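Derholm College
Foundation Engineering, Evening Course
Handout 4: Gears and gear trains
Tutor: Drahomíra Beneš

Read before the November session. Sections 3 and 4 are needed for the worksheet. Bring a calculator and a ruler marked in millimetres.

1. What a gear does

A gear is a wheel with teeth cut or moulded into its rim. The teeth of one gear fit into the gaps of the next, so when the first turns the second has to turn with it. Belts and friction wheels can slip. Gears in good condition do not, and the relation between the two shafts stays fixed for as long as the teeth stay whole.

The commonest type is the spur gear. Its teeth are straight and run parallel to the shaft. Nearly everything in this handout is about spur gears.

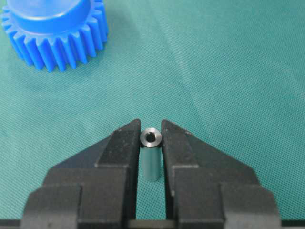
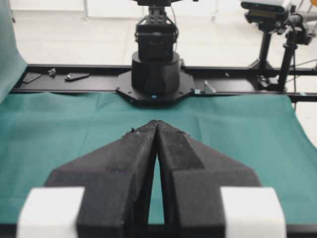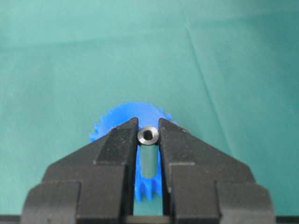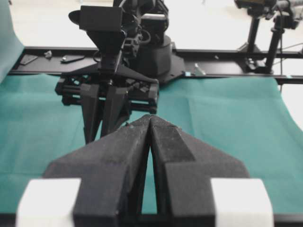

Two gears running together are said to be in mesh. The one that is turned by the motor, crank or hand is the driver. The other is the driven gear, sometimes called the follower. In older books the smaller of the pair is the pinion and the larger is the wheel, whichever of them does the driving.

Two spur gears in mesh on their outer rims always turn in opposite directions. If the driver goes clockwise, the driven gear goes anticlockwise.

2. Words you will need

Pitch circle. An imaginary circle running through the teeth, a little inside the tips. Two gears in mesh behave like two plain discs whose edges touch at their pitch circles. When we talk about the diameter of a gear in a calculation, we mean the pitch diameter unless something else is stated.

Addendum. The part of the tooth outside the pitch circle.

Dedendum. The part of the tooth inside the pitch circle, down to the root. It is slightly deeper than the addendum so that the tip of one tooth does not touch the bottom of the gap it enters.

Hub. The raised part in the middle of some gears, where the shaft is fixed. A hub gives the shaft a longer length to grip. Not all gears have one.

Backlash. The small free movement between teeth in mesh. You feel it when you rock one gear while holding the other still. Some backlash is needed, or the teeth would bind when they warm up and swell. Too much and the drive knocks every time it changes direction.

Module. The pitch diameter in millimetres divided by the number of teeth. Two gears will only mesh properly if they have the same module. They must also have the same pressure angle, but we leave that until Handout 6.

3. Gear ratio

The ratio of a simple pair is found from the teeth:

ratio = teeth on driven gear / teeth on driver

Worked example A. A driver with 20 teeth turns a gear with 40 teeth.

ratio = 40 / 20 = 2

We write this as 2:1. The driver makes two turns for each turn of the driven gear. The output shaft goes at half the speed and, leaving friction aside, delivers twice the torque.

Worked example B. The driver in example A runs at 200 rev/min. Find the output speed.

output speed = input speed / ratio
= 200 / 2
= 100 rev/min

Students often divide when they should multiply. A quick check is to ask which gear is bigger. The bigger gear always turns more slowly. If your answer says otherwise, the fraction is upside down.

Worked example C. A driver with 50 teeth turns a gear with 25 teeth. The input speed is 110 rev/min.

ratio = 25 / 50 = 0.5
output speed = 110 / 0.5 = 220 rev/min

The output is faster than the input and the torque is halved. This is called gearing up. You never get both more speed and more torque from the same input, as the power going in has to cover the power coming out plus the losses.

4. Trains

Simple train. Each shaft carries one gear. If a third gear is placed between driver and driven, it is called an idler. The idler does not alter the overall ratio, whatever its size. It changes the direction of the output and fills the space between two shafts that are far apart.

Check this for yourself with teeth of 20, 35 and 40:

first pair = 35 / 20
second pair = 40 / 35
overall = (35 / 20) x (40 / 35) = 40 / 20 = 2

The 35 cancels.

Compound train. At least one shaft carries two gears fixed together, so that they turn as one. Now the middle gears do matter. The overall ratio is the ratios of the pairs multiplied together.

Worked example D. Gear A (15 teeth) drives gear B (45 teeth). Gear C (20 teeth) is fixed to the same shaft as B and drives gear D (80 teeth).

A to B: 45 / 15 = 3
C to D: 80 / 20 = 4
overall: 3 x 4 = 12

To get 12:1 from one pair with a 15-tooth driver you would need a 180-tooth wheel. The compound train does the same job in much less room. Clocks, hand drills and winches all use it for this reason.

5. Distance between shafts

For two outside gears in mesh:

centre distance = module x (teeth on first + teeth on second) / 2

Worked example E. Module 2, with gears of 30 and 50 teeth.

centre distance = 2 x (30 + 50) / 2 = 80 mm

Set the shafts closer than this and the teeth jam. Set them further apart and backlash grows, contact moves out towards the tips, and wear is faster.

6. Materials

Steel is used where loads are high. It can be hardened, and it needs oil or grease.

Brass is easy to cut and does not rust. It is found in clocks and instruments.

Cast iron is cheap and wears well. It is brittle and does not like shock loads.

Plastic gears are light and quiet, and for light loads many will run without oil. They can be moulded in large numbers at low cost. They lose strength when hot, some types take up water and swell, and their teeth bend more under load than metal ones do. Printers, toys and kitchen machines are full of them.

A plastic gear is often paired with a metal one. The metal carries heat away from the teeth, and if something jams it is usually the cheaper part that breaks.

7. Worksheet

Show your working for each.

1. A driver of 18 teeth turns a gear of 54 teeth. State the ratio.

2. The input speed in problem 1 is 1500 rev/min. Find the output speed.

3. A hand winch made by Vídalín has a compound train of 12 to 48 and 16 to 64. Find the overall ratio. Ignoring friction, what torque appears at the drum if 5 Nm is applied at the handle?

4. The Grolar mixer needs an output turning the same way as its motor, at half the speed. Sketch a simple train that does this and label the teeth.

5. A gear has a pitch diameter of 200 mm and a module of 4. How many teeth has it?

6. Two gears in mesh are 110 mm between centres, module 2. One has 40 teeth. Find the number of teeth on the other.

Reading: Isard, Machine Elements for Beginners, chapter 5, leaving out the part on bevel gears. There are two copies in the short loan section. Handout 5 covers belts and chains.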